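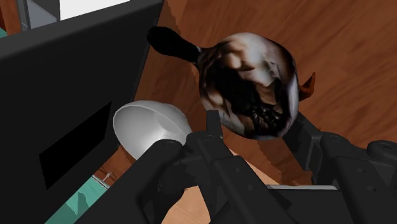 Gripper view from the practice sim, going for the round thing with the black handle

How do you share out the jobs when a robot takes part of the shift?

dishpit_dora
Posted Thursday, 4 replies hidden by poster

Okay so I work the back end of a canteen kitchen, mostly clearing and returns, and in October we're getting a robot arm from Okevetti to do the sorting after lunch. There are 4 of us on that shift. Management has us all practicing on the simulator first, so I've been sitting at a screen in the break room telling a pretend gripper what to grab (my kid thinks this is the coolest job in the world, ha).

The sim part is fine, I kind of like it! What worries me is the rest. We were told one person per shift will "supervise the cell" and the others go to "flexible duties," and no one can say what that means. Right now we swap places every hour so your back gets a break and you get to talk to people. If one person is stuck watching the arm and the rest are hauling racks, that's a worse day for everybody. Has anyone been through this? What should I be asking before it shows up?

stollden_nights
Been through it, at the Stollden warehouse, with a picking arm. First thing I'd ask is who gets the supervising job and whether it comes with a pay bump. Ours went to whoever did best in training, and those same people got stuck there for months. Sounds cushy, but it was lonely and you can't wander off, you're standing there waiting for it to drop something or stop and flash at you. Meanwhile the rest of us lost the easy hour in the rotation, so all that was left was lifting.

What fixed it was getting the whole crew trained, so the arm became one more stop in the rotation. We went to 3 stops, two hours at the longest on any of them, and people quit grumbling. Get that agreed before it arrives if you can, it took us forever to get it changed afterward.

Also ask about the target. Ours was set from the sim, where everything had gone great, and then real stuff came down the line sticky and stacked crooked and we got asked why we were behind. I'd want it in writing that the numbers get looked at again after the first month. And write down every stop, with the time and what it was holding. We had more than 100 in our notebook by the end of the first stretch and that notebook won the argument for us.

One more, ask who cleans it. It was us, and there was no time in the shift for it.

plustutholm_pete
they said flexible duties at my place too and it meant mopping. good luck

kettle_and_rack
I'll stick up for the thing a little. I'm in a kitchen as well, and my wrists are so much better now that I'm not grabbing and twisting all afternoon. I wouldn't go back! But I agree with the warehouse poster on rotating, and I'd add that you should ask for paid sim time for everybody, on the clock, with the odd-shaped items in it. Plain bowls teach you very little. Lumpy things with a handle sticking out one side are where you learn how you want to come at them, and it's a lot nicer to learn that in a chair than with a line backing up behind you.

The talking part is real, too. We moved our arm's screen so it faces the rack area (it used to face a wall) and now whoever's on it can still chat. Took a longer cable and one email to Hulme, the outfit that did our install. Ask where the screen is going before they bolt it down.

dishpit_dora
Thank you, this is so helpful! I hadn't even thought about the cleaning, or where the screen goes. I'm going to type up the rotation idea and take it to our supervisor before the next practice session. Pete, I already own a mop, so I guess I'm qualified.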